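Gripper comparisons need a harder test than the cube

Research groups and integrators that compare end effectors still tend to begin with a rigid cube at the centre of a clear bench. The cube has its merits. It is cheap, it is the same in every laboratory, and it produces a figure that can be placed in a table. It is also a poor guide to purchasing, and publicly funded programs should stop treating it as sufficient.

The recent bench trials at Stolgate illustrate the difficulty. Two parallel grippers, the Prolen and the Wallner, were fitted in turn to the same arm, with the same controller and the same wrist camera. Each completed 50 attempts on the cube, and the results could not be told apart. On household objects the two separated quickly. Of 149 recorded attempts across both units, the failures clustered on handles, thin rims and soft packaging, and most occurred before the fingers had closed.

This is a finding about approach as much as grip. A finger that must pass between a handle and the body of a cup needs a slim profile and a camera view that remains useful in the last few centimetres. Neither quality is measured by payload or stroke, the two values that dominate the specification sheets. A wide jaw opening is helpful, but it offers little if one fingertip blocks the view of the gap it is meant to enter. 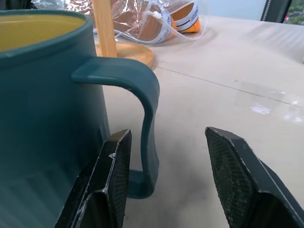
Wrist camera view, teal mug trial: fingers open, with the lower part of the handle between them.

Clutter deserves equal attention. Homes and care facilities do not clear the counter before a task begins, and a trial that does so flatters the equipment. The Ustell protocol, revised in April, now requires eight objects of mixed shape and permits other items to remain on the table. Its authors were criticised for giving up repeatability. The criticism is fair in part – a crinkled bag never sits the same way twice – but the loss can be managed by reporting the spread of results alongside the average.

Funding bodies should ask for such trials before approving a purchase, and should require that failed attempts be published with their camera footage.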